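Instant coffee

Instant coffee is a drink made from brewed coffee beans which were dried to powder or granules. The user adds hot water and stirs. It is sold in jars, tins and single-portion packets, often together with sugar and milk powder.

Production

The beans are roasted, ground and extracted with hot water under pressure. The extract is then dried by one of two methods. In spray drying, it falls as fine drops through hot air. In freeze drying, it is frozen, broken into pieces and dried in a vacuum. The second method costs more but keeps more of the aroma.

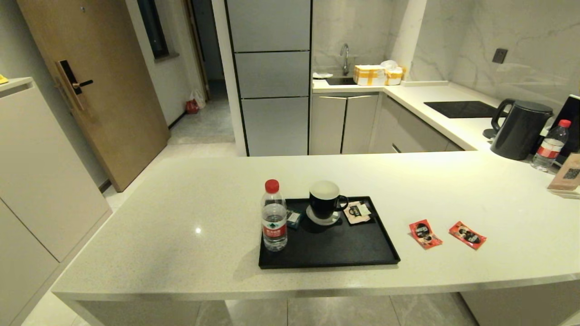
The powder takes moisture from the air very easily, and for this reason the packing room must be kept dry.

Single portions

In the town of Farumholm the firm Imell began to sell stick packets to hotels and small offices. According to the local historian Anum Naqvi, it had 224 customers in the first August and 706 one year later.

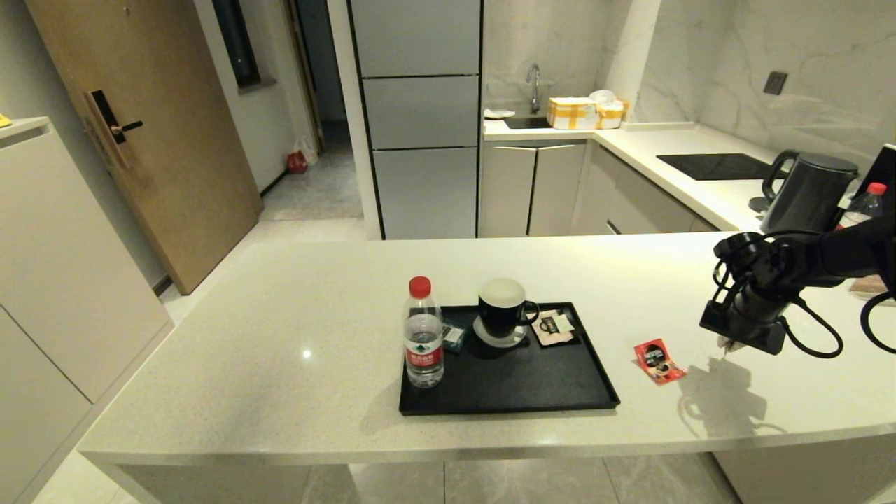
Its rival Moges offered a mixture without sugar, which was less successful and was withdrawn.

See also: Coffee extraction; Milk powder; Freeze drying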